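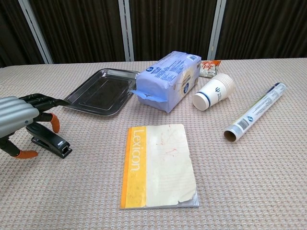 ¿Cuántas demostraciones deben registrarse antes de dar por cerrada una tarea? El protocolo de Prirnotora fija 50 por tarea, todas con la misma mesa y con los objetos cambiados de sitio entre una y otra.

Así constaba en la página 3 del reglamento, y así lo leyó en voz alta Yolanda Castellanos la mañana en que asumió la dirección de la sala Vernell. Los operadores escucharon de pie, con los guantes de mando ya puestos.

– Queda registrado – dijo Reginald Brannigan, secretario de la sala, y anotó la hora.

La tarea de aquel mes de diciembre consistía en recoger la mesa. Brannigan había remitido a la delegación de Bumham un escrito en el que solicitaba retirar el cuaderno rotulado «Lexicon», por entender que su estado no correspondía a un material de la institución. La delegación contestó que el sistema debía aprender también de las cosas gastadas.

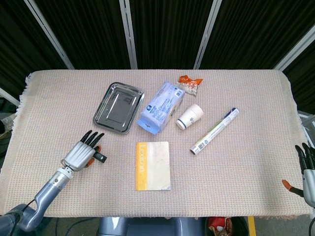 La respuesta se archivó sin comentarios. Castellanos, sin embargo, la releyó varias veces aquella tarde, mientras el operador de turno repetía el mismo gesto con una paciencia que ningún reglamento exigía.

A la demostración 16 ordenó una pausa. Preguntó al operador por qué demoraba la mano sobre el cuaderno antes de continuar.

– Mi madre tenía uno así, señora directora.

Brannigan consultó el reglamento y comunicó que las demoras injustificadas obligaban a descartar el registro. Castellanos pidió el formulario, buscó la casilla correspondiente y escribió: «Demora justificada. Consérvese».

El registro se envió a Bumham a las seis, con los demás.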